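Trindura opens hand-teaching line in Zosstead
By Jannik Buschmann
30 March 2020

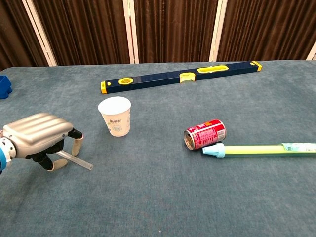
Trindura, the Usholm-based maker of software for multi-fingered robot hands, has opened a second site in Zosstead where operators teach grasping tasks by remote control. The site recorded 1061 demonstrations in February, its first full month, of which 174 were rejected in review. Each demonstration covers a single task, such as lifting an object and setting it down at another point on the table. The object set is kept ordinary on purpose. It includes a paper cup, a red soda can, a spirit level and a short clear plastic tube, and items are laid out on a soft blue-gray cloth that lets the fingertips get partly under an edge. The hand has a ridged silver shell over the back and beige fingertips on dark finger segments.

An operator wears a sensor glove and sits beside the table. Finger positions from the glove are mapped to the joints of the hand, and the arm follows the operator's wrist. Joint angles, motor current and video are stored together for the length of the task.

"The tube is the hard one," said Sieglinde Voß, who runs the Zosstead site. "It is clear, so the operator has trouble judging where it ends, and it rolls. We had people closing the fingers a little too early for the first two weeks."

Cylindrical parts accounted for more than half of the rejected recordings, Voß said. The usual fault was a late correction by the operator after the fingers had already made contact. Such recordings are kept on a separate drive and are not used for training.

The company previously taught most of its tasks by moving the arm by hand while the motors were unpowered. That method is still in use for simple reaching motions – it is quicker to set up – but it does not work well when several fingers have to move at once.

Operators train for 7 days before their recordings count. Trindura plans to reach some 900 accepted demonstrations per task before it begins tests with Baumgart, a packaging firm that intends to use the hand for sorting mixed returns. A date for those tests has not been set.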